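FOR IMMEDIATE RELEASE

Tovley, a two-armed table-setting robot built in a shared workshop, is going public with its plans

NENPORT — Hi, I'm Radka Popescu, and I'm writing this press release myself, so please forgive it for sounding like me. The short version is that Tovley, the two-armed robot I've been building at the Pedport shared workshop, can now clear and lay a small table well enough that I'm willing to let strangers watch. We're opening the doors for an evening in December, and on the same evening the full build plans go up for free. Drawings, wiring notes, parts list, code, all of it, including the bits I'm a little embarrassed by.

Now the longer version!

I started Tovley at home, on a desk in my spare bedroom, with one arm and a lot of optimism. The arm was a kit from Kadrić, a small company that sells parts to people like me, and it bolted to the edge of the desk with two clamps. Every time it moved quickly the desk moved too, and my downstairs neighbor got to hear it. I spent a month thinking I had a software problem. I rewrote the motion code twice. Then a friend leaned on the desk while the arm was running and it suddenly behaved beautifully, and I went and joined Pedport that same week.

Pedport has concrete floors. I can't tell you how much I love those concrete floors. It also has a metal saw, good overhead lights and a crowd of members who will stop whatever they're doing to look at your broken thing. I moved in with the one arm in a suitcase and came up with a plan for the rest over a couple of evenings at the whiteboard.

The plan was a solid wooden top held in a black metal frame, with an arm on each side, so that one can hold a thing while the other does something to it. If you've ever tried to slide a plate out from under another plate with one hand, you know why I wanted two. The frame is made of slotted aluminum rail, the kind you bolt together and then take apart again when you find out you cut a piece short. I cut four pieces short. They're in the scrap bin and have since become parts of other people's projects, so I'm told nothing was wasted.

I've kept a log from the start, and it currently stands at 562 hours. That counts only hours in the workshop with my hands on the build or on the keyboard. It leaves out the bedroom months, and all the time spent lying awake thinking about cable routing. The cables took longer than anything else. An arm with several joints wants to wind its own cables around itself, and when one of them catches, the arm doesn't know. It just keeps pulling. I've replaced the same run on the left arm enough times that I could do it in the dark.

The fingers are my favorite part. I printed 53 pairs before settling on the ones I use most. The early ones were wide and soft and picked up almost anything, as long as you didn't care which way around it ended up. Spoons were hopeless. A spoon lying flat gives you nothing to grab, and a wide finger simply pushes it along until it falls off the table. Narrow fingers can get down to the wood on both sides of a thin object, but they'll also happily dig into the tabletop if the height is off by a hair. My tabletop has some small dents in it. I'm leaving them there.

There's no special padding or trick crockery involved, by the way. I buy what I practice on from thrift stores and dollar stores, whatever looks like it might give the arms trouble. I like trays because they're long and awkward. I like anything see-through or shiny because the cameras get confused by it. And I like a plant on the table because real tables have things on them that should be left alone, and learning to leave something alone is harder than you'd think.

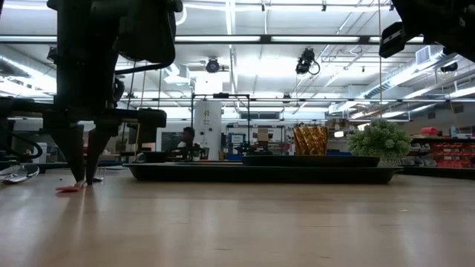 Fingertips down at the tabletop, next to the long black tray with the gold glass and the plant.
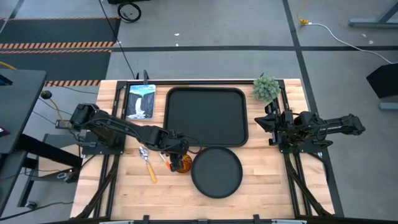

Both arms at the table from overhead, with the waterfall book at the back.

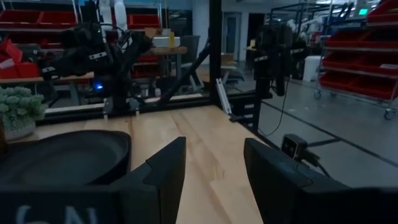
Can you build one of these at home?

You need a sturdy table, a power outlet on its own circuit if you can get it, and enough clear space that the arms can't reach a wall, a shelf or a person. A garage is fine. A bedroom, in my experience, is a bad idea. Start with a single arm and get it picking up one object over and over before you buy the second, and put the emergency stop where you can hit it without reaching over the table.

So what can Tovley do today? The test I set myself was a simple one. Put a few things on the table, have the arms move them to where they belong for dinner, and then have them clear up afterward. I ran it 236 times over the fall, with the objects in different spots each time, and wrote down every result before I let myself touch anything. Of those, 67 runs went from start to finish with no help from me at all. I know that doesn't sound like a lot. When I began, the number was zero for so long that I'd stopped bothering to turn the page in the notebook, so I'm thrilled, and I'd rather print the real figure than a prettier one.

Most of the failures were small. A cup got set down on the rim of a tray and leaned. A spoon was picked up by the wrong end. One arm politely waited for the other arm, which was politely waiting for the first one, and they both stayed like that until I came back from the kitchen with my coffee. That last problem is fixed now, mostly by making the left arm a bit ruder.

The failures are in the plans too. Each step of the build has a page of what went wrong for me, what I thought was causing it and what the cause was in the end. If I'd had those pages myself I'd have saved months. Some of the notes are short and cross because I wrote them late at night, and I decided not to clean them up much.

I owe a lot of thanks to the people at Pedport who lent me tools, held the other end of heavy things, and let me hog the bench by the saw for most of a summer. I'd also like to thank Kadrić for answering my emails about joint three — there were many emails about joint three — and for sending a replacement gear without making me feel silly for stripping the old one. They haven't paid for any of this, and neither has anyone else. Tovley came out of my own pocket, a bit at a time, which explains why the second arm showed up so long after the first.

What the evening will be like

Doors open at 6 p.m. and I'll start the first run at 6:30. Each run takes a while, because I keep the arms slow when there are visitors, so come ready to stand and chat. Between runs you can ask me anything you like. I'll have a box of the rejected fingers out for people to handle, and if you'd like to take a pair home, please do, I have plenty. Around eight I'll give a short talk on the frame and the wiring, aimed at people who've never built anything like this and would like to.

Kids are very welcome with a grown-up. Everyone stays behind the tape on the floor while the arms are powered, me included unless I've got the stop button in my hand. Please wear closed shoes, as it's a working shop. There's a ramp at the side entrance and the floor is level all the way through. Tea and cookies are free, and there's a jar for the workshop's saw blade fund if you feel like dropping something in it.

If you'd like to bring an object for Tovley to try, bring it! It should be lighter than a full mug, it should be something you can live without, and please no knives. I'm especially curious to see odd-shaped handles. I can't promise your object will make it to the end of the evening in one piece, though so far the arms have been gentler with dishes than I am.

For reporters

I'm happy to talk by phone or at the workshop, and mornings are best for me. If you want to film, get in touch ahead of time so I can switch the overhead lights to the setting that doesn't flicker on video. You can move around the frame freely when the power is off, and I'll run the arms for you as many times as you need. I should warn you that the arms usually do worse when someone's watching, and so do I.

You're welcome to use any part of this release, in my words or your own. Please spell it Tovley, with an e before the y.

Press contact: Radka Popescu, Pedport shared workshop, Nenport. Leave a message at the front desk and I'll call you back the same day.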